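Nonby 328 Countertop Magazine and Paper Rack
Sold by Michailidis Office and Home Supply 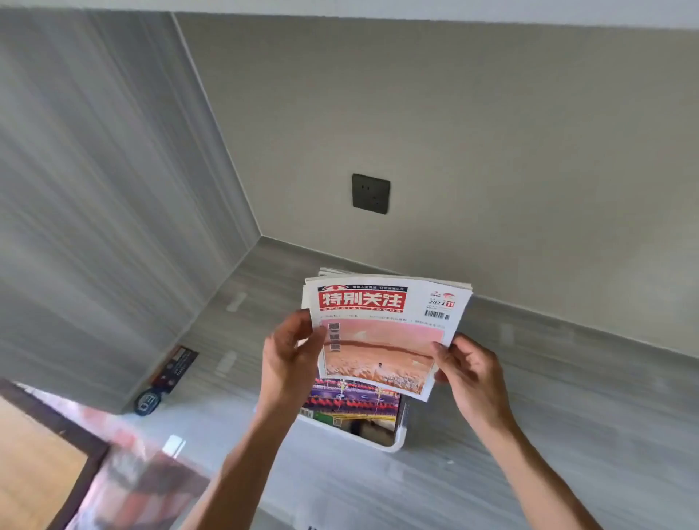
The Nonby 328 is a steel wire rack for magazines, catalogs, thin paperbacks and loose mail. It stands on a counter or desk and can also be screwed to a wall. It has four slots. The front slot is lower than the other three so that a cover can be read from a chair.

The 328 replaces the older Nonby 200, which had three slots and a plastic base. Dividers from the 200 do not fit the 328. If you still have a 200 and need dividers, we have a small stock left. Call before ordering, as they are not on the website.

Specifications
Width: 343 mm
Depth: 200 mm
Slots: four
Slot opening: 38 mm, all slots
Material: steel wire, powder coated
Colors: white, black, gray green
Feet: rubber, push-on
Wall mounting: two keyhole plates, included
Assembly: none, dividers clip in

What fits
Most newsstand magazines fit upright with no bending at the top. Larger fashion and art titles fit too but stick up above the back rail. Digest-size magazines can sink too far into the slots. For those, order the Virnau insert, a raised shelf that drops into any slot and brings the contents up by 60 mm. One insert per slot. It comes in white only.

Newspapers have to be folded twice. Single sheets will slump unless they are in a folder.

Wall mounting
Hang the rack from two screws set 110 mm apart, measured center to center. Leave the screw heads standing 4 mm off the wall. Screws are not supplied because walls differ. In drywall without a stud, use anchors. A full rack is heavier than people expect, and glossy paper is the worst for it. Remove the rubber feet first or the rack will sit at an angle.

Do not hang it above a stove or radiator. The coating will yellow.

Cleaning
Wipe with a damp cloth and dish soap. Do not use scouring powder. Chips in the coating can be touched up with the Tustau paint pen in the matching color, sold separately. The gray green pen is a shade darker than the rack until it dries.

For waiting rooms and libraries
Orders of 12 or more racks ship on a pallet and get the trade price. We can add a label strip to the front rail at no charge if you ask when ordering. The strip takes a standard 20 mm paper label. Colors may be mixed within one order.

Changes
Since July 2021 the feet have been push-on. Earlier racks had glued feet, and replacements for those are a different part. Check which kind you have before ordering a set.

Customer comment
"We have six of these in a clinic waiting area, over two years now. One divider clip snapped and was replaced. The low front slot is where we put the new issues. I would like a wider version." Perla Jaramillo

Delivery and returns
In-stock colors leave the warehouse in two working days. Gray green is made in batches and the next one is due in October. Unused racks can be returned within 30 days in the original carton. Inserts and paint pens can be returned if unopened.

Related items
Virnau raised insert, white
Tustau paint pen, three colors
Nonby push-on feet, set of four
Nonby label strip, spare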